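Trinder Public Library
Oct 26, 2019
A few notes on the reusable cup program at our reading room café, which began in September. We will post them one after another so that patrons can find everything in the same place. 1/10

The café counter at the Salehi Reading Room no longer stocks single-use cups. Drinks are served in ceramic mugs or in the library's own reusable cups. Patrons may also bring a clean cup from home, with or without a lid. 2/10

Before the change, the counter went through roughly 1,000 paper cups in a month. Most of them were thrown out in the reading room itself, a short walk from the place where they were filled. 3/10

The library purchased 400 reusable cups for the program. At the end of the first month, 362 were still in circulation. We would be glad to see the others again – they may be left at any return desk, including the one at the Lusik Street branch. No fee will be charged and no questions will be asked. 4/10

There is no deposit. Several patrons wrote to ask for one, and the matter was discussed at length. Our view is that a deposit would keep younger readers and students away from the counter. The question will be reviewed in the spring. 5/10

Used cups go in the gray bins beside the elevators on the first and second floors. Please empty them first. Tea bags and lemon slices have twice blocked the drain in the staff kitchen, and the repair closed the counter for most of an afternoon. 6/10

Drinks remain welcome at the desks in the main room. They are not permitted in the map room, the local history collection or the microfilm area. The rule has not changed, although the sign outside the map room has been replaced with a larger one. 7/10

Cup and mug, either one is fine at the desks.

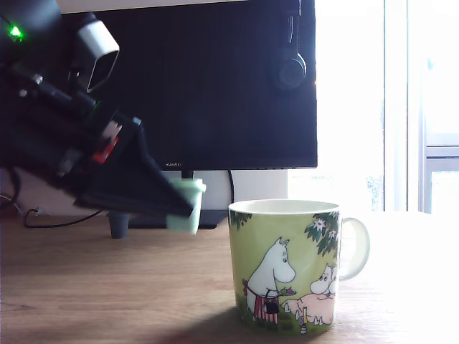 Green cup and ceramic mug on a wooden desk. 8/10

Group bookings: the counter can supply mugs for up to 200 guests with one week's notice. Please send the request together with the room booking form. Sturik Hall has its own kitchen and its own crockery – bookings there are handled by the events office. 9/10

Comments on the program may be addressed to Eylül Başaran, Patron Services, or left in the box at the front desk. Written comments received before the winter closing will be included in the report to the library board. The counter is open until one hour before the building closes. 10/10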